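Workshop notes: care of the hand-held grippers

The Weveck workshop has revised its maintenance routine for the paired hand-held grippers used at the Pastano bench. The new routine took effect in April and applies to all staff and visiting students who book the station.

Each pair is now withdrawn for inspection after 82 hours of use. Finger pads are cleaned with a damp cloth, checked for splits and replaced in sets of two, so that both sides of the jaw wear evenly. Worn pads should be handed in at the stores counter and not left in the drawer.

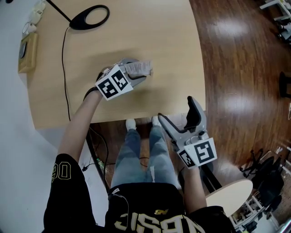

Marker cubes remain the most frequent cause of lost sessions. A cube that has shifted on its mounting, even slightly, will spoil the tracking for a whole morning, and the fault is seldom noticed until the recordings are reviewed. Users are asked to check that the black-and-white squares are clean and unscratched, and that the cube on the back of each gripper does not move under light pressure. A short grip test follows – closing the jaws on a small slip of printed paper, as at the table here, is sufficient – and should be carried out with each hand in turn. Allow roughly 15 minutes for the full check.

Replacement cubes are supplied by Paron and must be recalibrated before use. Requests go to the Rugemalira office, which holds 6 spare sets. Faults should be entered in the bench log on the same day.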